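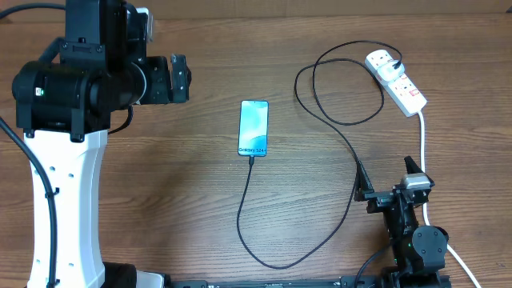
Vol. 7, p. 42

Does the cracker matter? A tasting project on cheese and what goes under it

Albertina Amaral
9 January 2020

Every guide to serving cheese that I read before starting this project told me the same thing: match the cracker to the cheese. Oatcakes with blue, something plain with a soft cheese, seeds with a hard one. None of the guides said how they knew. I wanted to find out whether ordinary people can tell the difference, or whether the advice is just passed from one book to the next.

What I did

I used three cheeses and four things to put them on. The cheeses were a mild cheddar, a ripe brie and a crumbly blue. The bases were the Cener oatcake, the Rusach water biscuit, the Veloso seeded cracker and plain sliced baguette from the shop near college. I had planned to include the Hanusum charcoal cracker as well, but the shop had sold out both times I went, and I was not willing to pay for delivery on a box of crackers.

Seven people took part. They tasted each cheese on each base and gave the mouthful a mark out of ten for how much they liked it. Between tastings they drank water. They did the whole thing in two sittings, as twelve mouthfuls of cheese in a row is a lot, and my trial run on myself had shown that by the end I was marking everything down out of boredom.

I did not tell them which pairings were supposed to be good. I could not stop them knowing what they were eating, though. A blindfold does not hide the difference between an oatcake and a slice of bread, and I doubt the people who claim to run "blind" cracker tastings have thought about this.

What I found

The cheese made far more difference than the base. Anyone who disliked blue cheese disliked it on everything, and two of the tasters never gave it more than a four. The cheddar was liked by all seven, whatever it sat on.

The famous match of oatcake and blue did no better than blue on bread. The Rusach did well with brie, but it did just as well with cheddar, so I can't call that a match – it may only mean that people like a thin, crisp biscuit with some salt in it. The Veloso was the one clear loser. Three tasters wrote that the seeds got in the way and one wrote "birdseed", which I have counted as a negative comment.

Problems

Seven people is not many, and most of them are friends of mine who knew I was doubtful about the whole idea. That could easily have nudged their marks. The brie was also softer at the second sitting than at the first, and I have no way of separating that from the effect of the biscuit. Portion size was judged by eye. My tutor asked why I had not weighed the cheese and I did not have a good answer.

I also think marks out of ten are a poor tool for this. One taster used only sixes and sevens. Another gave a ten to the very first mouthful and then had nowhere to go. If I did it again I would ask people to put the four bases in order for each cheese.

What I would say to someone buying crackers

On these results I would not spend extra on a box because the label names a cheese. The Cener packet suggests "mature blues" and the tasters showed no sign of agreeing with it. That does not prove the advice wrong, and a bigger test with proper weighing might find something mine missed. The leftover brie was finished on the baguette, and the rest of the Veloso is still in my cupboard.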